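Home | News | Gear | Studio | Live Sound | Subscribe

Gorketti ships new firmware for the Justolia stage boxes, and yes you should probably read the notes first

Quick one this month, we're on deadline with the buyer's guide and half the desk is out on site.

Gorketti has put out a firmware update for its Justolia line of digital stage boxes. Covers both the 16-input and the 32-input. The headline item is a fix for the clock dropout that people have been writing to us about since spring, where the box would lose sync for a second or so after a switch rebooted and then come back with the preamps muted. Not fun in the middle of a set. Gorketti says it's sorted in build 1633. We've had it on one box in the shop, pulled the network cable 25 times, came back clean every time. Small test, one box, make of it what you will.

Other stuff in the update. Preamp gain now recalls with the scene instead of sitting wherever you left it. Phantom power has a confirm step (finally). Front panel meters have a peak hold you can switch off. And there's a new patch page in the desktop app, drag and drop, much quicker than the old grid once you find where they moved the lock button. It's bottom right now.

Couple of warnings. You have to update the app before the box. Do it the other way round and the app won't see the hardware at all, and you'll be doing the recovery thing with the USB stick. Also, saved patches from the old version open fine but the channel names get cut to 12 characters. Lead Vox Downstage turns into Lead Vox Dow. Export your names first if you care about them.

Readers running a Gbeho console with Justolia boxes: hold off. The two companies are still working on the remote gain handshake and right now the console shows the wrong value after the update. Audio passes OK, it's only the display, but still. Gorketti says a patch is due in September.

Update is free. Allow 43 minutes for the bigger box, and dont let the laptop go to sleep.

In other news, Flasetti has brought its flight case for the smaller box down to 300 dollars, same foam insert, new latches. We liked the case last year and grumbled about the price, so good. Review of the rack version next issue, if it gets here.

For the update itself, do it at the shop with nothing patched in, not at the gig. Box, laptop, one short cable, power on its own outlet so no one kicks it out halfway thru. Give yourself a clear bit of work surface, a white top over a light wood table like this one would do nicely, pale enough that a dropped rack screw shows up right away. Label the box with the new build number when its done. Tape is fine.

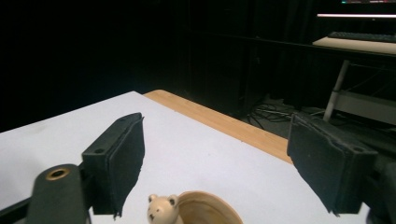 Contact the news desk | Advertise | Copyright, all rights reserved | Back to top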